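Skamano gripper trials

The Skamano gripper trials are a series of comparative tests of robotic end effectors carried out on household floors. They compare two parallel-jaw grippers, the Grundska and the Hutchins, mounted in turn on the same mobile base and driven by the Celeo controller. The trials deal with picking small objects up from floor level and placing them in open containers.

Background

Earlier tests under the Skamano name used a bench with a matte laminate surface. Results from the bench carried over poorly to carpet, where pile height alters the approach distance and fingertips can snag on fibres. The floor series was introduced to measure this difference. It retains the bench scoring rules but drops the fixed object positions.

Hardware

The Grundska has flat fingers with replaceable silicone pads. The Hutchins has tapered fingers with a narrower closed profile, which allows it to enter a container beside an object already placed there. Both are rated by the project for a closing force adjustable in 4 steps. The Celeo controller handles arm motion and jaw position, and logs motor current as an indirect measure of grip. A head camera supplies colour images for object detection. No camera is fitted at the wrist in the standard configuration.

Procedure

Small rigid and compliant objects, such as blocks, foam dice and tennis balls, are laid out with clear plastic containers of differing depth. A trial begins with the arm stowed and ends when the object is released or a time limit expires. An object that comes to rest outside its assigned container is scored as a failure, as is any attempt in which the container is overturned. Lighting is left as found and its condition is entered in the log.

Transparent containers are specified because their rims are difficult for the detector to separate from the carpet behind them. Opaque containers are used only for calibrating the controller.

Results

The floor series comprises 1,213 attempts, of which 129 were excluded owing to controller faults. The Hutchins performed better in the deeper container, while the Grundska was more reliable with spherical objects. Differences between the 2 grippers on foam objects were small at the lowest force setting. Rim detection accounted for more failures than slippage with either gripper.

See also

End effector
Mobile manipulation
Parallel-jaw gripper

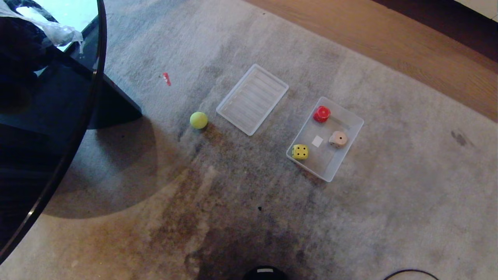 This page was last changed in October.

Tennis ball, empty shallow tray and deeper bin on grey carpet. The bin holds a red cylindrical block, a pale wooden die and a yellow foam die.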